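Pimside ferry gets a longer season, and the inn is already taking calls

Monday, April 12, 2021

The little passenger ferry to Pimside will run seven days a week this summer for the first time anyone at the landing can remember, and if the telephone at the Pelkonen Inn is any guide, people have been waiting to hear it. Word got out in March, when the new timetable was pinned up in the window of the ticket hut, and by the end of that week the inn had taken bookings for most of July and a good part of August.

For those who haven't made the trip (and you really should), Pimside is the long, low island across the sound from Clurka, with one road, one shop, a chapel, and a great deal of shoreline. It has 455 people living on it through the winter. Until now, a visitor who wanted to stay over a Sunday had to stay over the Monday as well, as there was no boat on either day, and plenty of families with jobs to get back to simply went somewhere else.

Urho Toivonen, who owns the inn with his sister and has been asking for a Sunday boat for longer than he cares to say, was in a very good mood when we stopped by last week. He had the dining room chairs stacked up for the floor to be varnished, and he made us coffee in the kitchen instead, with a plate of the cardamom buns his guests write home about.

"I had a couple here two summers ago who cried when they left," he said. "They had three days off and spent one of them sitting on the wrong side of the water. I told them to come back when we had a proper boat, and I called them in March, and they're coming."

The summer timetable starts on the last Saturday in May and carries on through the end of September. There will be six crossings each way from Monday through Saturday and five on Sundays, with the first boat leaving Clurka at half past seven in the morning and the last one coming back just after nine in the evening. Bicycles go free, as they always have. Dogs do too, though the crew would like them kept on a leash on the gangway, where it gets crowded.

Fares are going up a little for day visitors and staying just as they are for islanders, who can still buy the punch card at the shop. The ferry operator, Drikorent, says it will look at the numbers in the fall and decide then whether a Sunday boat could be kept going through the winter, perhaps with only a morning and an evening sailing. A good many people on the island would be glad of that, and not only the ones with rooms to let. The choir, for one, has been short of altos ever since its Clurka members stopped being able to get home after Sunday practice.

There is a fair bit to do before the end of May. The waiting room on the Pimside landing needs a new roof on the side that faces the weather, and the path from the landing up to the chapel washed out in two places over the winter and is being filled with gravel this month.

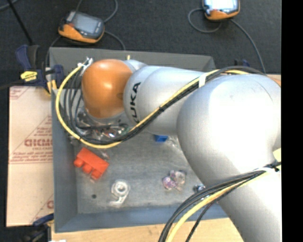 The shop is going to open on Sundays as well, from ten until four, and will have bread in from the Clurka bakery off the first boat. It has also ordered a second freezer, after the long hot spell two years ago when the ice cream was gone by lunchtime and there were some very disappointed children on the beach.

Walkers will find the north shore trail marked from end to end this year, with fresh yellow paint on the posts. It takes most of a day if you stop to eat and look at the birds, which you will want to do, and the stretch past the old lime kiln is muddy well into June, so bring boots. The south end is gentler and has the better swimming.

Anyone hoping for a room in July should call soon. The inn still has a few nights free in the middle of the month, and four households on the road to the chapel are letting rooms this summer, with a list kept behind the counter at the shop. Camping is allowed in the field below the school from the middle of June, and you pay at the shop for that too.

Toivonen says he will be standing on the landing to meet the first Sunday boat, whatever the weather, and that there will be buns.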